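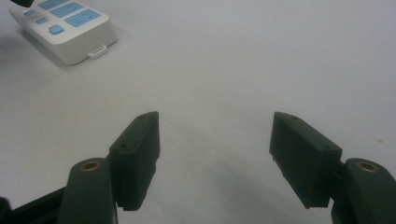 The Last Ferry to Rasik

The notice said the Illeck servers would go down Monday at nine in the evening. Charito Malabanan read it at work, on her phone, in the supply room of the dental office. It had gone out the week before, but the email address on her account was an old one, and she only heard because Toàn Lâm texted her a link.

"You going to be there?" he wrote.

She had not logged in for six years. She wrote back that she would have to see if her computer could still run it.

It could. The installer took most of Sunday night. She found her password in a recipe notebook, on the same page as a list of herbs that only grew in the game. Her character was standing where she had left it, outside the bank in Maglaya, wearing the green coat from the harvest event and holding a fishing pole. It had 1,313 gold. She remembered that as a lot of money at one time and not much by the end.

On Monday she ate dinner early and logged in at seven. Toàn was already on. He had made a healer back in the beta and never played anything else, and his name still floated over his head in the yellow letters they gave to people who had reported enough bugs.

"Coat," he typed.

"Coat," she typed. It was what they used to say.

There were a lot of people in the square. Some were shooting off fireworks and some were dueling, and one person had gotten a bear up onto the roof of the inn and was asking everybody to look at it. The game ran badly. When Charito turned the camera, the buildings came in one at a time.

"Chie's coming," Toàn wrote. "She's stuck in the patcher."

Chie Kubo had been the guild leader. She had run it from a college dorm and then from two different apartments, with a spreadsheet and a whistle that she blew into her microphone when people stood in the fire. Charito had never met her in person. She knew that Chie was allergic to shellfish and that her father had driven a bus, and she knew the sound of her refrigerator.

Chie got in at ten to eight.

"I have no idea what any of these buttons do," she wrote.

They got on the voice channel, which took another while, with Toàn reading the settings out to them. Chie sounded the same. Toàn sounded older, and there was a child in the room with him who kept asking if the bear was real.

"So what are we doing?" Chie said. "Are we just standing here?"

"We could do the mine," Toàn said.

"The three of us can't do the mine."

"We can do the first room."

They went and did the first room of the mine. Charito had forgotten how her attacks worked and kept pressing the key that made her sit down. The second time she did it, the foreman knocked her off the walkway, and Toàn had to climb down and raise her. Chie laughed so hard that she had to put herself on mute. When it was over there was a chest with a belt in it, and they all rolled for the belt, because that was how you did it. Chie won. She put it on.

"It's worse than the one I had," she said. She left it on.

It was eight twenty-five.

"I never went to Rasik," Charito said.

"What do you mean, you never went to Rasik? Everybody went to Rasik."

"I quit before it opened. I had the quest, but you needed somebody to stay up and do the lighthouse part with, and I was on mornings then."

"We had the whole guild out there," Toàn said. "We waited on the dock for you."

"I know. You told me."

She hadn't thought about it in a long time. It was the June her mother was sick, and she would come home and look at the game icon and go to bed. After that it had been easier to say that she was done with it. People had written to her for a few months. She had answered some of them.

"Lighthouse takes twenty minutes if you skip the talking," Chie said. "Come on."

They ran north along the coast road. It was night in the game, and the road had wolves on it that were too weak to bother with, so they ran through them and dragged a long line of wolves behind them to the lighthouse and shut the door. Toàn held the lower lever and Chie held the upper one. Charito carried the oil. She spilled it once, on the stairs, where apparently everyone spilled it, and went back for more.

The lamp came on at eight fifty-one.

The ferry was slow. The designers had wanted people to look at the water, and the players had complained about it on the forums for years. It came around the point with its one lantern and bumped the dock. The three of them got on. There were two strangers on board already, sitting on the rail, and one of them waved.

"How long is the ride?" Charito asked.

"Nine minutes," said Toàn. "It was twelve at launch."

Nobody said anything about the time. Chie talked about her job, which was in freight, and about a knee surgery. Toàn's kid got on and asked Charito what her guy's name was, and she told him, and he said it back wrong. A message went across the top of the screen from the company, thanking everyone, with a coupon code for a different game.

The island came up out of the fog. She could make out the shape of a hill and a row of lights along the bottom of it.

"The one on the left is the bakery," Chie said. "There's a guy in there who sells you a key, and you go through the back, and it's this whole garden. Turn your camera up a little. You can almost see the wall."

Charito turned her camera up.

The boat stopped moving, though the water kept going for a second or two. Then the screen went to the login page, with the music, and a small gray box that said the server could not be reached.

The voice channel was on a separate service, so they could still hear each other. Toàn's kid asked where the boat went.

"Did you see the wall?" Chie said.

"I saw some of it."

"It's got ivy on it. Hang on, I have pictures of this somewhere. I had them on the old laptop." A drawer opened, then another one, and the refrigerator started up behind her. "Don't go anywhere, okay? I'm looking."

"I'm here," Charito said, and she pulled her feet up onto the chair and waited.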